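Share (52) | Print this story | E-mail this story

The Robots Clocked In and I Kept My Locker

When the company told us we were getting arms, I cleaned out my locker. I'm serious, I took home my mug and my good shoes. I'd been on the sorting floor at Clancombe for 7 years, clearing tables and packing up whatever the rental houses sent back, and I figured I was done.

I wasn't! I moved upstairs to what we call the practice room, where the Parden software gets tried out in simulation before it goes anywhere near the floor. My job now is watching a make-believe robot reach for make-believe dishes and writing down what I'd have done with my own two hands. (I pick up a teapot by the body if the handle looks iffy. Try explaining that to a computer.)

The floor has changed too. We run 2 arms on the early shift, and the people beside them do less lifting and a lot more checking. My old crew likes the lifting part. They're split on the checking. One of them told me her back feels great and her eyes are killing her by lunch, and she misses the talking you could do when everybody's hands were busy.

Pay was the sore spot. Upstairs came with a raise and downstairs didn't, until people made noise about it in October. Training is paid now, 60 hours of it, and anyone on the floor can ask for a turn.

I still go down at break. The coffee's better and they save me a chair.
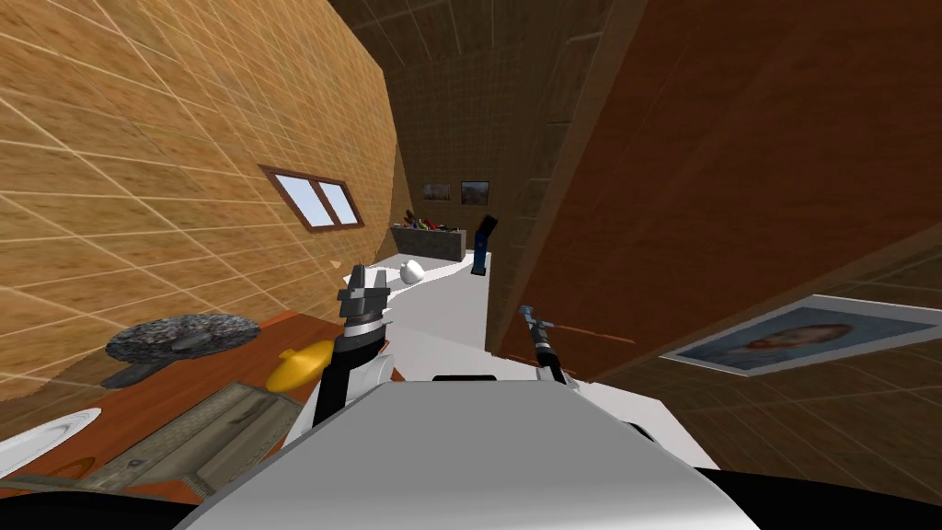
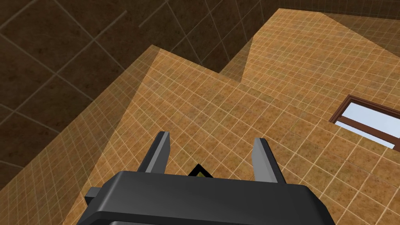
Work & Trades Desk, Drelero Magazine

My first week up there, I kept leaning sideways in my chair to see around the grippers. You do get used to it. These days I look at the fingers first and the room second, and I've caught myself doing the same thing at home with the salad tongs.

Comments (3)

mäkelä_fan: We got arms at our plant and no raise for anybody. Who do I make noise to?

boxcutter: The eyes thing is real. Ask for longer breaks.

Nightshift Gal: So did you bring the mug back?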